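November, late afternoon. Bench tidy, day two

Carried on with the cable drawer today and got further than I thought I would. Adalberto Portela had the good idea of tipping the whole lot out in one go and only putting back what we'd put a name to. It looked dreadful for an hour (I did think we'd made a mistake!) but we're down to one tray and a bag for the scrap man.

Power leads first. Anything with a cracked jacket went straight in the bag, no arguing. The Lurnix leads are all the same length, 580 mm, so they've gone in the long box from Ultwood and they fit beautifully. Set 10 aside for the Toledo job and put the rest under the window. The short ones are in the Skuleritz tin for now — I don't love it, the lid sticks, but it's better than the heap.

Then the thin stuff, which is always the slow bit. I wanted everything coiled the same way and tied once, loosely, and of course half of it had been wound tight round somebody's hand and wouldn't lie flat. Adalberto tapes the labels 5 cm back from the plug so they don't foul the socket. I've been doing mine right up against the plug for years, so I've gone over to his way.

Left one on the pale board while I hunted for the tape. 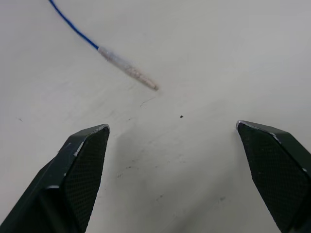 Thin blue wire, whitish plug, no label yet.

The board wants a proper wipe, there are smudges and fine scratches on it. Will try the mild cleaner first and see how it takes before going near it with anything stronger.

Still to do: order 20 more cable ties, find a better tin, ask Adalberto which drawer he wants the adaptors in.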